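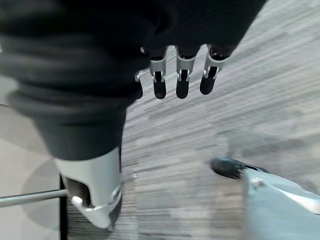
Ticket: Cleaning robot, lounge corner, bag changes and bottles
Status: open, waiting on Mundora
Priority: normal (I'd call it annoying)

Hi all, me again! I'm putting everything in one ticket this time because last time I opened three and they got merged in the wrong order. Short version: the robot does the trash in the lounge corner on our floor now, and it mostly gets through it, but I'm still walking over there more than I was told I would be.

First problem is the hand covers. The black fabric bunches up over the knuckles and I have to tug it straight before each run. Is there a tighter size? Kocsis sent us 10 spares and they're all the same cut.

Second problem is the bags. It carries the blue ones by the knot, fine, but when it goes for the dustpan with the other hand it stops and waits for me to press OK on the tablet. I counted because you asked me to: 47 prompts in December.
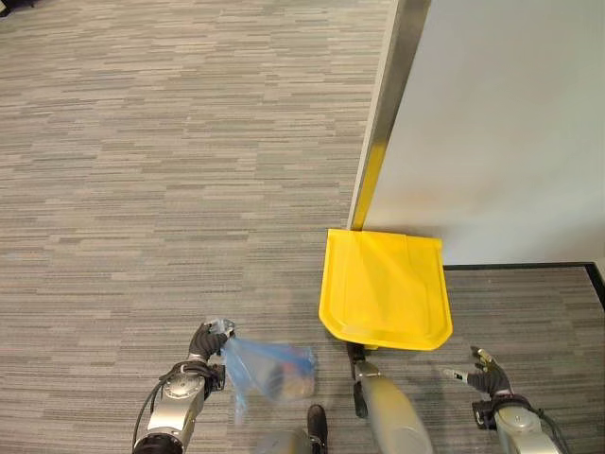 Facilities Support, Malimura, second floor

Tried so far:
Restarted the tablet. No change.
Moved the dustpan to the foot of the wall, right at the metal corner strip. Fewer stops, I think, but I wouldn't swear to it.
Turned the prompt timeout down to 20 seconds. Worse! It gives up and parks itself, and then I have to start the whole round over.

The other thing is the thin blue bags over the black bin. The fingers bunch the plastic up and the rest of it flops down over whatever is in there, so I can't tell from the tablet if it's finished. I used to do that bin without thinking. Now I stand there and watch — and my own round starts late.

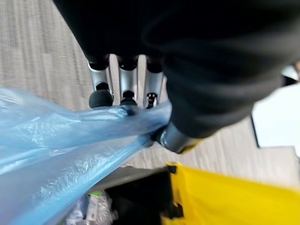 Reply from Mundora: we'd leave the timeout at the default for now, the short setting was meant for bench testing. The OK prompt can be switched off per tool, so please send us the tool list from the tablet and we'll do the dustpan first. We also want to hear more about the late rounds, that shouldn't be landing on you.

Thanks, list is attached. About the rounds — my shift sheet still has the old times on it, from before the robot. I've asked for it to be redone. I do like not bending down to the small wastebasket all evening (my back really likes it), I'd just like the minutes to be written down somewhere.

Last one is bottles. Cups can go in the wastebasket, but I want plastic bottles kept separate, and I can't find where to set that. Vutus is the sorting add-on, right? It shows 2 profiles and neither one says bottles. 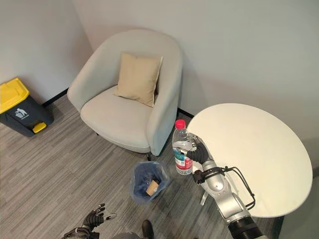 Next steps
Mundora: switch off the dustpan prompt, tell me which Vutus profile to use.
Me: put the timeout back to default, ask Kocsis about smaller hand covers, chase the shift sheet.
Keep this ticket open until I've had a full week without pressing OK.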